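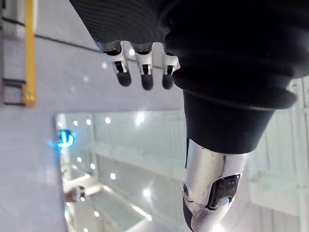 Living Abroad Desk, Iter magazine

Newcomers to Dodthorpe tend to plan August around the weather. The timetable matters more. From 10th August the town moves to its reduced summer schedule, and the number 13 bus runs every 60 minutes until the schools reopen.

Piret Petrauskas moved here with two children and keeps a printed copy by the door. The online version, she says, leaves out the Tveit stop, where the bus pauses only on request. 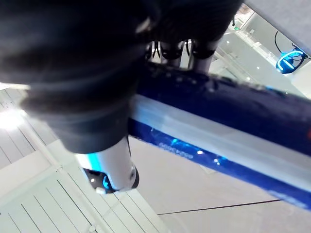
Blue light at the tip of the silver segment.

Bakeries close in rotation. Each posts its dates in the window, along with the name of the nearest one still open. Pharmacies follow a separate list, held at the town hall — ask for the paper sheet.

Ro-un Kwon, who rents on the hill, paid 273 for a season parking permit and found it void on market mornings. The exclusion is printed on the back.

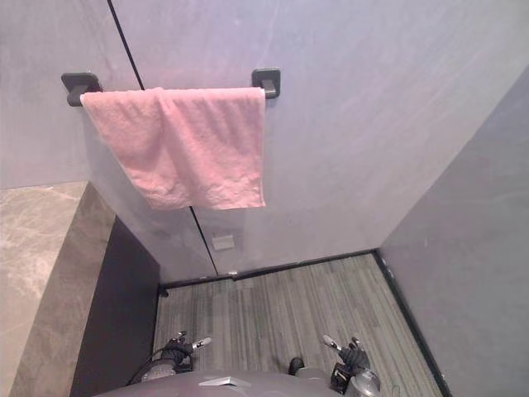
Permits bought in August stay valid through November. Renewals need proof of address no more than 2 months old, and a phone bill is accepted. A lease is accepted only if it has been stamped.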